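4. Demonstration at the Open Day

4.1 Setting and equipment
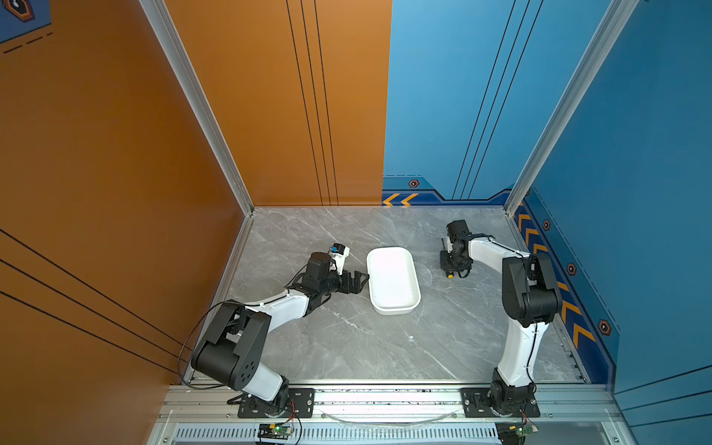

Figure 1. The two-arm cell used for the demonstration, with the tray on the tabletop between the arms.

The open day gave us a chance to run the Kimeo cell outside the conditions under which the handover routine had been developed. In the laboratory the cell is operated by people who know its timing and who stand in the same place each time. At the Drodow site it had to run in front of visitors who arrived in groups, asked questions while the arms were moving and, in several sessions, wished to place objects in the tray themselves. The aim of this section is to report how the routine behaved under those conditions. It does not repeat the comparison of planners given in Section 3.

Both arms are bolted to a common front rail, and this fixes the distance between their bases. The position of the tray is not fixed. It rests on the tabletop without a fixture, and its pose was estimated at the start of every cycle by the Tamura localisation module. We chose a movable tray because the earlier version of the cell, in which the tray sat in a recess, had hidden errors in the pose estimate. With a recess, a poor estimate was often corrected by contact before it could be recorded.

The walls around the tabletop on three sides keep the background constant for the localisation module. They also set a limit on the elbow positions open to each arm, and the planner treats them as solid obstacles with a margin of 5 cm. The patterned surface of the tabletop was kept from the laboratory version. A plain surface would have made segmentation easier, but the calibration data had been gathered on the patterned one and we did not wish to change two things at once.

4.2 Procedure

The demonstration was held on a Monday in February. Visitors were admitted in 13 groups. Each group was given a short spoken introduction, watched a set of unloaded cycles, and then watched loaded cycles in which objects were moved from one side of the table to the other by way of the tray. Members of the public remained behind a marked line on the floor while the arms were powered. When a visitor asked to place an object, the operator stopped both arms, confirmed the stop on the console, and let the visitor approach from the front.

A cycle consists of an approach by the left arm to the near edge of the tray, an approach by the right arm from the opposite side, a grasp, a lift, a transfer and a release. Either arm may be assigned the leading role. The Hellov scheduler makes this assignment from the estimated pose of the tray and does not take account of which arm led in the previous cycle. Visitors frequently asked why the same arm had led several times in a row. The answer is that the tray had not been moved far enough to change the result.

No changes were made to the control software during the day. Gripper force, joint speed and the thresholds for accepting a pose estimate were those used at the end of the laboratory trials. Speed had been lowered for the rehearsal on the previous working day, but this made the transfer stage so long that the force controller drifted, and the laboratory value was restored before opening.

4.3 Observations

A total of 951 cycles were logged. Of these, 50 ended before the release stage. We divide the early endings into operator stops, rejected pose estimates and planning failures. A cycle was counted as an operator stop only when the console recorded a command; a cycle that the scheduler abandoned while the operator was reaching for the console was assigned to one of the other two classes.

Rejected pose estimates were the most common class. They were concentrated in the afternoon, when the blinds on the west side of the hall had been raised and direct light reached the tabletop. The pale parts of the surface then came close in brightness to the white rim of the tray, and the estimator returned low confidence values for the edge facing the light. In every case the module rejected the estimate before motion began. Lowering the blinds brought the confidence values back to the range seen in the morning. The laboratory has no windows, and this fault had not appeared there.

Planning failures occurred mainly when a visitor had placed the tray at an angle close to one of the side walls. In that position the arm nearer the wall has few elbow positions that satisfy the margin, and the planner ran out of time before finding one. We repeated several of these placements in the laboratory with a longer time limit. The planner found a path in most of them, but the delay would have been noticeable to an audience. A better remedy would be for the scheduler to ask for the tray to be moved when its long side lies near a wall.

Operator stops were made almost entirely to allow visitors to approach, and they tell us little about the routine itself. They do show that the restart procedure is too slow. After a stop, both arms return to their home positions and the tray is located again, even when nothing on the table has changed. The operators reported that groups tended to lose interest during the restart, and some visitors took the homing motion for the start of the demonstration.

4.4 Limits of the demonstration

The results above should not be read as a measure of reliability in general use. The objects were chosen by us, were light, and had been handled by the grippers many times before. Visitors chose only the placement. The operators were members of the development group and may have stopped a cycle earlier, or later, than a newly trained person would have done. The lighting was not measured, so the link between the raised blinds and the rejected estimates rests on the times written in the operators' notes and on the confidence values in the log.

A second point concerns the log. The Tamura module and the Hellov scheduler keep separate clocks, and these were aligned once, before the doors opened. By the last group the offset between them was large enough that a rejected estimate could appear in the scheduler record after the cycle to which it belonged. The affected entries were matched by hand using the cycle number. Both components now take their time from the cell controller, and the trials in Section 5 were recorded with this arrangement in place.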